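Illow Home Help > Laundry and Clothes

Print this page | E-mail this page to a friend

How do you fold soft tops with ribbed trim so they don't go baggy?

Posted by Hedvig Sjögren

Hello all! I've finally got round to sorting the clothes in our house and I'm having a lovely time of it, but I'm stuck on the soft cotton tops. Shirts with buttons I can manage. Trousers, easy. It's the floppy ones with a ribbed band in another colour that beat me every time. I fold them, they look fine, and two days later the ribbing has gone wavy and there's a great crease across the chest. I don't iron (no board, no room for one) and the drawer is shallow, so hanging things up or stacking them high is out. Do I roll them? Fold them inside out? And where do you even start when the thing comes to you as a ball?

3 replies

Abrehet Gudeta wrote:

Oh, I love this one! I fold for a family of six and the soft tops are my favourite part of the whole basket. You start by finding the ribbing. Forget the sleeves, forget the hem, just look for the band, because it's firmer than the rest and your fingers will find it even when you're half watching telly.

1. Find the band and work out what it is. Neck or cuff? With a bunched-up top it can be hard to tell until you put your hand in and see where it leads.
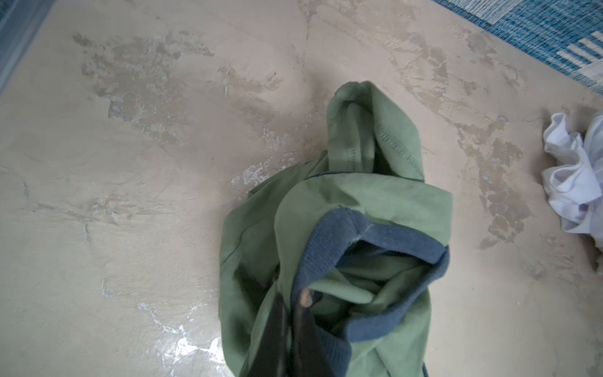
2. Hold it up by the shoulders. Once you know which opening is the neck, follow the seams out to the shoulders and give the whole thing two good shakes. Never lift it by the ribbing itself, that's how you get the waves.

3. Lay it face down and stroke it flat. Use your palms and go from the middle outwards. If there's a doubled hem, run your thumb along the stitching so it doesn't flip up. A hard floor is better than a bed for this, the bed just swallows everything. Do sweep it first!

4. Sleeves in, sides in. Fold each side to the middle with its sleeve laid straight down the back. You want a long strip with the neck band sitting whole at the top, no fold through it.

5. Bring the hem up to just under the band, then fold once more. For a shallow drawer, stand the little parcels on their edge like books. No chest crease, and you can see every colour at once. It's so cheering to open in the morning!

If the ribbing has already gone wavy, wet it, pat it back into shape with your fingers and leave it flat overnight. It works a treat on cotton. Not so well on anything very stretchy, I'm afraid.

Gemechu Araya wrote:

I just roll mine. Never had a problem, but I don't look very closely.

Eyerusalem Abdella wrote:

Abrehet's way is the one my sister and I use too, with one change. We turn faded tops inside out before washing and leave them that way in the drawer. My old green one has kept its colour much better for it. Also, fold them the same day they come off the line! A top that sits in a heap all weekend sets like that, and then you're stroking it for ages. If it does happen, hang it in the bathroom while you have a shower and try again after.

Rolling is good for suitcases, I'll give Gemechu that.

Comments

Ebise Abdella: I am the sister. She leaves out that I taught her the book thing. Very happy to see it spreading, though!

Hedvig Sjögren: Thank you so much, everybody. I did the whole drawer last night and stood them all on edge and I keep going back to look at it. Inside out next wash.

Abrehet Gudeta: Hooray! Now do the socks.

Print this page | E-mail this page to a friend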